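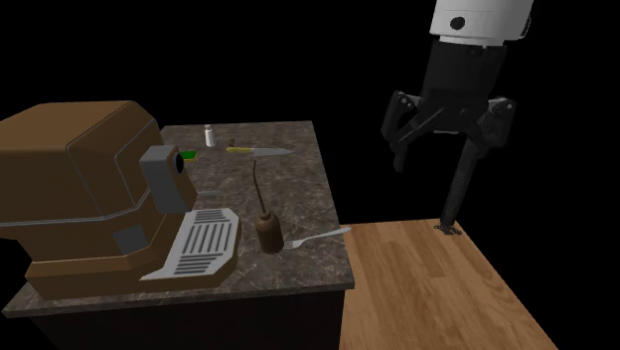

Figure 1. Simulated kitchen cell: arm to the right of the counter, gripper over the wood floor.

Section 2. Plan the cell before you spend

The Sandunel planner lets you try out a whole work cell before a single crate ships. Set aside an afternoon and have fun with it!

1. Open a new layout and place your counter, floor and arm base first. Leave small items for later.

2. Enter your real counter height. The default is 30 inches, and a wrong number here throws off every reach check that follows.

3. Add the things the arm will work near. Tall, thin shapes are great test pieces, like the oil can with its long spout.

4. Move the arm through each stop on your task list and save a view from at least two sides.

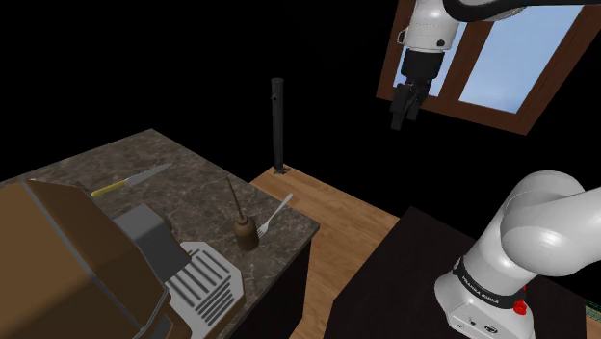 Figure 2. Same cell with the arm base in view, mounted on the dark table across the floor from the counter.

5. Open the Budget tab and enter the arm, gripper, table and mounting plate on separate lines. People love to lump these together, and then the table gets forgotten (ours did, twice).

6. Add a line for spare fingertips. We start new cells at $303.

7. Save the layout and send it with your quote request.

Note: Prices in the starter list were last checked November 1, 2024. Type over any of them with your own quotes.

Caution: A clear path in the planner does not replace a safety review of the finished cell. Budget for the review now, on its own line. Any cell with a total over $1000 needs a second sign-off in the planner before the request can go out.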